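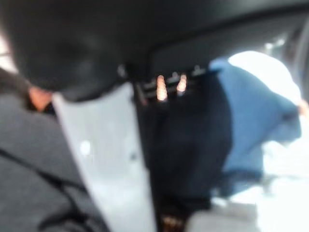

Almost everything I own is black or dark gray, and in June I finally went through all of it. The closet in the back room had reached the point where I had to lean on the door to shut it, and I had started keeping the coats on the hooks in the hall, which meant guests had nowhere to put theirs.

I began with the coats. There is a long wool one that I bought for 300 dollars when I worked downtown and had to look like it. I wear it to funerals and to the one restaurant in town where people still dress up. It stays. The lining has come loose at the hem on the left side and I pinned it last winter with a safety pin that was still in there. I took it out and put the coat in the repair bag.

The second coat is a parka from Mergate. It was the warmest thing I have owned and the zipper stopped working two years after I got it. Karla Ledesma, who lives across the landing, told me a zipper can be fixed with pliers if the slider has only spread. I tried it. Squeeze each side of the slider a little at a time, test it, squeeze again. It closes now if you go slowly past the third or fourth inch from the bottom. I'm keeping the parka for snow shoveling and nothing else.

Then the knitwear, which took most of a morning. Dark knitwear is hard to judge under a ceiling bulb. Charcoal, navy and black all look the same, and so does the moth damage. I carried everything to the window in armfuls and held each piece up to the glass. Any hole shows right away as a dot of daylight. I found damage in four sweaters I would have sworn were fine, and one I had worn to dinner at Abundio's the week before.

What I do with moth holes now:

Anything with a hole smaller than a lentil gets mended from the inside with matching thread. I'm not good at it but on black nobody can tell.

Anything with a cluster of holes goes out, unless it is the gray cardigan.

Everything that stays goes in the freezer in a sealed bag for a few days, comes out for a day, and goes back in again. My freezer is small so this has been going on for a while and there is no room for peas.

The gray cardigan was my aunt Inmaculada's. She knitted it in a thick yarn that never pilled, and the elbows have been patched twice, once by her and once by Ermelinda Teixeira, who used to do alterations above the bakery. I don't wear it outside the house. I wear it most evenings.

Next were the black T-shirts, and I was harder on these. I laid them on the bed in order of color, darkest at the top. Once you see them together you can tell which ones have gone brown and which have gone green. I kept the dark end and cut up the rest for rags. The rags are in the bucket under the sink and they are better than the ones I was buying.

A few notes on keeping black clothes black, as I have been asked about this before in the comments and gave a lazy answer.

Wash them inside out in cold water, and don't fill the machine. Most of what I thought was fading was detergent that had not rinsed out. I ran one load through again with no detergent and a cup of white vinegar and two of the shirts looked better afterward. The other shirts looked the same.

Dry them in the shade. I used to hang everything on the balcony facing south, and the shoulders went first. You can see the line on some of my older shirts where the clothespin was.

Dye works on cotton and not on much else. I did a pot of Jillix black on the stove last fall with two pairs of jeans and a canvas jacket. The jeans came out well. The jacket came out well too except for the stitching, which must be polyester, because it stayed tan. I have decided I like it. The wooden spoon did not recover.

Lint is the other thing. I had three lint rollers in various stages and threw out two of them. For wool I use a clothes brush, a plain one with a beech handle from Ross, the hardware store on the corner, and I paid 20 dollars for it. Brush down, with the nap, and do it before you hang the thing up. For fleece I have found nothing that works. I got rid of the fleece.

The closet itself needed some work once it was empty. There was dust along the baseboard and in the corners of the shelf, and I vacuumed it with the narrow attachment and then wiped everything down with soapy water. I left it open overnight to dry. The rod had a bow in the middle, so I put in a center bracket. The instructions said to find a stud. The stud was not where I wanted it, so the bracket is a little left of center and the coats hang on the short side.

I also changed the hangers. I had the thin wire kind from the cleaners mixed with plastic ones, and the wire ones had left points in the shoulders of all the sweaters, which should not have been on hangers in the first place. Sweaters are folded on the shelf now. The coats have wide wooden hangers that Wenceslao Cisneros gave me when he closed his tailoring shop. He had 176 of them stacked in the back and wanted me to take the lot. I took 13. They are heavy and they knock together when you open the door.

What left the house: two bags to the church on the hill, one bag of rags, and the fleece, which Karla wanted for the dog's bed. One blazer went back to Abundio Becerra, who had lent it to me for a wedding and had forgotten about it. He tried it on in his doorway and it still fit him.

Still to do: the hem on the long coat, the scarves, and the box of gloves on the top shelf, which I have not opened. I know there are singles in there. I also have a black wool skirt from Lundutance with a good waistband and a scorch mark on the front about the size of the tip of an iron, and I would like to know if anyone has had luck with those. I have read that you can sand a scorch off wool very gently with fine paper. I have the paper. I'm going to try it on the inside of the hem first.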